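A Catchweight Bout Between Kamel and Yeoman Deserves a Proper Contract
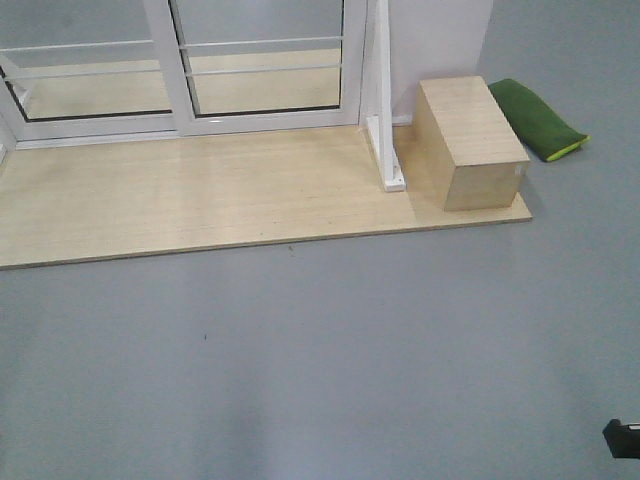
Sliding glass door and low wooden platform.

May 21, 2020

The proposed meeting between Wael Kamel and Wayne Yeoman has again been put before the public, this time through a statement released by Tronside Promotions. It is the third such statement, and like the earlier ones it names neither a venue nor a weight.

Mr. Kamel has boxed professionally 26 times. Mr. Yeoman has three professional boxing matches to his name and built his reputation in kickboxing. The rules must therefore be settled first. Tronside favors boxing rules with lighter gloves, a proposal that Mr. Yeoman's manager, Ourania Psarras, has declined to endorse.

It is the position of this blog that a catchweight should be written into the contract, with a fixed penalty for any fighter who misses it. The Salcedo card last June was badly damaged when Asif Kazmi's opponent came in heavy and the bout went ahead regardless.

Readers have also asked about the reported pay-per-view price of $99. I consider it excessive for a contest of ten rounds, and I will not be purchasing it at that rate.

Should the parties sign, a full preview will be published on this site. My correspondence with Ms. Psarras's office continues.

Ashley Lambert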